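Equipment Planning: What the Small-Arm Line Will Cost Next Year

The budget request for the automation room goes in at the end of June, and several of you have asked what is in it. The short version is that we are asking for one new arm, a second set of grippers for the arms we have, and more money for wear parts than last year. The longer version follows.

We looked at two arms, the Molska and the Adeyemi. Both lift what we need and both fit the existing bench mounts. The Molska costs less up front. The Adeyemi comes with three years of service included and a controller that talks to our present software without an adapter. Once the adapter and a service contract are added to the Molska, the gap between them is small enough that we have written the request around the Adeyemi, with the Molska named as the second choice. If the price changes before the order is placed, we will look again.

Delivery is quoted at 30 working days from the order. Allow more than that. The last arm sat in receiving while we waited for an electrician, and we have put the outlet work into this request so that it can be done ahead of time.

Grippers are where the plan has changed most. Until now we have bought fingers one pair at a time, when a pair gave out. That made sense with a single arm running half days. It does not make sense now, and the shipping charge on single orders has come close to the price of the fingers themselves. Bisulari sells them in boxes, and the request covers one box at the start of the year and one in the middle.

The other part is pads. We use the coarse black pad on the red fingers because it holds smooth, flat work better than the plain rubber did. The pads are a consumable and should be budgeted as one. We have set aside enough for 200 of them, bought in two lots of 100, and the money sits on the supplies line so that nobody has to raise a capital request to replace a pad.
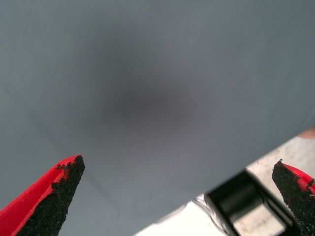 Kazue Kikuchi asked whether it would be cheaper to buy bare fingers and glue our own pads on, and said the adhesive we already stock for the fixture work ought to hold. We priced it. The material is cheap, but the labor is not, and the fingers have to come off the arm while the glue cures. With a second set on the shelf that matters less than it used to, so we will try it on a few pairs in the fall before spending anything more. Until then the request assumes ready-made pads.

Wrist cameras are not in this year's request. The ones we have are working and the supplier has not announced an end date for parts. A spare cable for each arm is included — they cost little, and waiting on one stopped us last winter.

Some items were left out on purpose. The safety fence at the Drundham site is being paid for by facilities. Training for new operators comes out of the department's general fund, as before. The conveyor extension has been moved to the following year, when we will know how much room the new arm takes up.

If you need something for your own work that touches the arms, such as trays, brackets or special fingers, send a part number and a price to the equipment desk. A quote is best, but a link to the supplier's page will do for anything small. Requests without a price can't be added to the sheet.

The draft sheet is on the shared drive in the planning folder. Please put comments in the right-hand column and leave the totals alone, as they feed the summary page. The sheet closes at noon on the last working day before the submission.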